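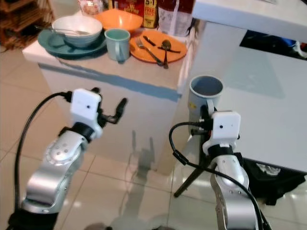
*By Evie Horrocks, for Trostine Kitchens – for release in April*

We're opening our second tableware library in Vindell this month, and I've been grinning about it since the lease came through! If you haven't come across Trostine before, we lend out plates, bowls, mugs and serving dishes for parties, school fairs, wakes, weddings and any other gathering where you'd otherwise be buying paper plates by the sleeve. You borrow a crate, you feed your people, you bring the crate back. I started it out of my own garage in Ngui with 11 crates and a hatchback that smelled of gravy for a whole summer.

The new place is on the ground floor of the old Fokell building, next to the shoe repair shop. It has a wide front door (no more wrestling crates around a corner – hooray), a loading spot at the back and enough shelving for 159 crates. Each one is packed for 20 guests, with a printed card inside the lid so you know what should be in there when you're packing up at midnight and everyone else has gone home.

Gizella Csizmadia is running the Vindell branch. She spent years in hotel catering and she can look at a guest list and tell you that you need more dessert bowls and fewer soup spoons, and she's right so often that I've given up arguing. She has also rewritten our lending terms in plain English, and they now fit on one side of a sheet.

Borrowing is free for schools and community groups. Everyone else pays a small fee per crate, which goes toward replacements. Chips and breakages happen and we don't charge for the first 2 pieces in any crate. Please just tell us! We would much rather hear about a cracked bowl from you than have the next family find it.

We've been asked a lot about washing. Scrape and rinse before you return things, please, and we'll do the proper wash at our end.

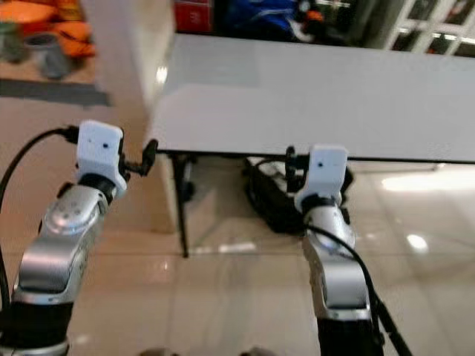

Returns are open until eight in the evening, and if you can't make that, call Gizella and she'll sort out another time with you. Crates can go back to either branch, so you can pick up in Ngui and drop off in Vindell if that's where the party ends up.

"I borrowed four crates for my mother's seventieth and it was the first big family meal where I wasn't handing my uncle a bending plate," says Anjani Krishnan, who lives a few streets from the new branch. "I've already booked again for the summer."

We're also starting a mending evening once a month, led by the potter Aisyah Pattinasarany. Bring a chipped favorite from your own cupboard and she'll show you how to smooth a rough edge or glue a handle back on. Mended pieces are for display and keepsakes only, so don't plan on drinking your coffee from them, but it's a lovely way to spend a couple of hours and there will be cake.

Opening day runs from ten in the morning until four in the afternoon, with tea, a swap table for odd saucers and a chance to sign up on the spot. Bring something with your address on it and you can leave with a crate that same day.

Press questions, interviews and visits before we open: please ask for Catrin Dafis at the Trostine office in Ngui.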